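Open day at Furkico, 3 May 2019

I had wanted to visit Furkico since April, when my neighbor told me they open their rooms once a year. The bus from Dornness took 37 minutes. We were 13 visitors, and Cengiz Kırmızıgül led us through the building with much patience.

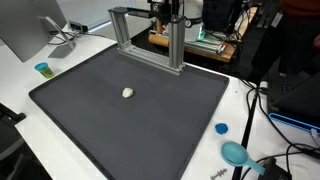
Modeling dough was for me the nicest part of the visit. I have not touched it since my children were small. On the dark gray tray one small off-white lump was lying, a little flat, and the tub with the turquoise lid stood beside it. Afterward we had tea on the ground floor, and I took the bus home.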